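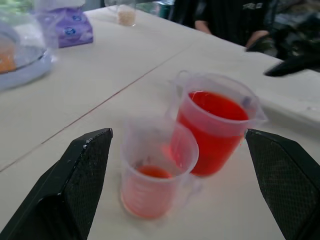
Two clear measuring cups and red liquid on the pouring table, seen from the wrist camera.

Pouring tips from the kitchen bench (software side)

Posted 16/06/2018 on the Markora workshop pages

Pouring is my favorite kitchen job to program! It looks so easy, and then you try to write down what "stop when it's full enough" means and you lose an afternoon. These are the tips I keep repeating to people who come by the bench at Zescombe, so I'm finally putting them in one place. They assume you already have an arm that moves where you tell it and a wrist camera that streams.

Color your water first
Clear water in a clear cup is miserable for any camera. A few drops of red food coloring and your level finder suddenly has something to find. In a plastic cup the color also tints the wall, and there can be a reddish glow on a white table near the base, so don't let your color mask grab everything that is vaguely pink. I threshold on saturation first and hue second, and then throw away any blob that sits below the bottom of the cup. Red works best for me. Green was fine too. Yellow was a waste of a good lemon-colored mug.

Look for the oval
When the camera looks down into a cup, the liquid surface shows up as an oval, often a darker shade than the wall around it. Fit an ellipse to that and forget the printed markings. The graduations on a lot of plastic cups are so faint that you'll spend a week on them and still misread the thing as soon as the arm moves. If you know the cup's shape, the ellipse gives you the height.

Cups that overlap
Put a small cup in front of a big one and most segmenters will happily hand you one strange cup with two handles. My fix is dull but it holds up: detect rims, not bodies. Every rim gets its own ID, and the liquid blob goes to whichever rim contains it. If two rims compete, move the wrist a little sideways and look again before planning anything. Moving is cheap!

Mask your own fingers
The gripper fingers sit in the same part of the picture nearly all the time, so paint them out with a fixed mask. Make one mask for open and one for closed and blend by finger position. Textured pads are full of little corners, and a feature tracker will adore them and tell you the world is standing still while the arm is flying along. I made this mistake in September and blamed the encoder.

Blurry near, sharp far
Close objects smear when the wrist travels. I keep a 60 frame buffer, score each frame for sharpness inside the cup's box only (a sharp background will fool a whole-picture score every time), and let the level estimate use the best 3. If none pass, the planner pauses for a beat and tries again.

Plan from the spout
Set the tool point at the lip of the spout, and plan the tilt around that point. Your pour stays put over the target and the whole motion gets shorter. The Kurian planner lets you swap tool points in the middle of a task, and I use that on every pour: handle for the lift, spout for the tilt, handle again for setting down. Remember to swap back. Ask my shoes.

Stop early
There is always liquid in the air after you decide to stop. I start tilting back 2 seconds before the predicted fill line, and that number lives in the config file with a comment next to it. Thick stuff like syrup wants its own value.

Leave some clutter on the table
A bare table makes for lovely demos and fragile code. Tissue packets, food tubs, a spare cup, a person on the other side - leave them there while you tune. Panel seams are good too. A long diagonal seam gets picked up as a table edge by plenty of plane finders, and it's much nicer to learn that with water than with soup. Anything that moves and isn't the arm goes into the keep-out layer, hands included.

Log the boring runs
Skamari, our little replay tool, saves the joint states and the camera stream side by side, and I now record everything. The good pours are what you compare the bad ones against. Name the folder after the cup and the liquid, not the date - you'll thank yourself when you go looking for the tall pitcher.

Next up: whisking, and why my force filter hates it.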